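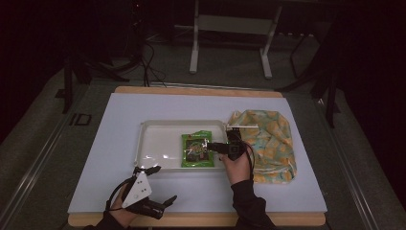 Pre-session inspection, hand-held gripper collection
Site: Nutovgate, floor station
Task: snack bag, tray and fabric bag
Inspected by: Jarmila Hudec
Date: May 28, 2024

1. Work surface flat, sheet smooth over board
OK. Sheet colour unchanged from last batch.

2. Board stable on floor mat
OK.

3. Tray seated on sheet, rims undamaged
OK. Glossy interior gives small highlights. Acceptable, but log any change in lighting.

4. Objects match task card
OK. Green snack bag in tray, mint-green fabric bag to the right of it. Replace the snack bag after 300 episodes or at the first split seam.

5. Gripper jaws open and close fully, left and right
OK left. Right is slow to reopen - recheck after 30 episodes.

6. Marker plate clean, all dots legible
OK.

7. Cables clear of jaws and wrists
Comment: cable may loop at the wrist if the operator can rotate freely. Leave slack, no tight turns.

8. Floor cables behind board
ACTION. Tangled between stand and board. Tidy and tape before the next operator change.

9. Sleeves black, cuffs down to the wrist
OK.

10. Storage
OK. 2,195 episodes on the Hendberg drive. Copy to Brulorent due within 14 days.

Result: pass, with item 8 to be closed and item 5 monitored.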